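Household Tasks Gallery
Irnik Center for Domestic Automation
Home > Research > Galleries > Household Tasks
Updated 27 November 2023

The Household Tasks Gallery accompanies the Center's continuing review of a practical question: which ordinary chores can a machine be trusted to complete in an occupied home? The review covers laundry, dishes, bed making, and the putting away of small goods. Shop-floor work, including bin picking and shelf stocking, is treated separately in the Emel gallery.

Progress is uneven. Floor cleaning has been left to machines in many homes for years. Folding a shirt remains slow, and a task that a child finishes in a minute may require several attempts by a machine. The Center does not regard a chore as done until the item is in its proper place and the surrounding area is fit for use. A dropped item counts as a failure, even when it is later recovered.

The review draws on 1,595 recorded attempts at 6 chores. Each chore is attempted 100 times before any rate is reported. Results for the present period will be published in December.

Small goods receive particular attention. Packages found in a home differ in weight, stiffness, and surface, and they are seldom set down in the same position twice. Soft furnishings add to the difficulty, as a blanket gives way under pressure where a tabletop does not.

Visitors may select a picture to view it at full size. Reproduction for classroom use is permitted with credit to the photographer.

PUTTING AWAY SMALL GOODS
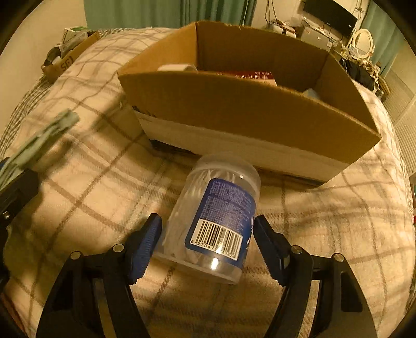 Felicidad Bañez
Senior Fellow, Home Tasks Program

A clear plastic jar of cotton swabs lies on its side on a plaid blanket, between the two blue-padded fingers of the gripper. An open cardboard box stands just behind it. Clear, rounded containers remain among the harder items in this category, both to locate and to hold.

Requests for prints: Preben Oddsson, Gallery Office
Related galleries: Laundry | Dishes | Emel Shop Floor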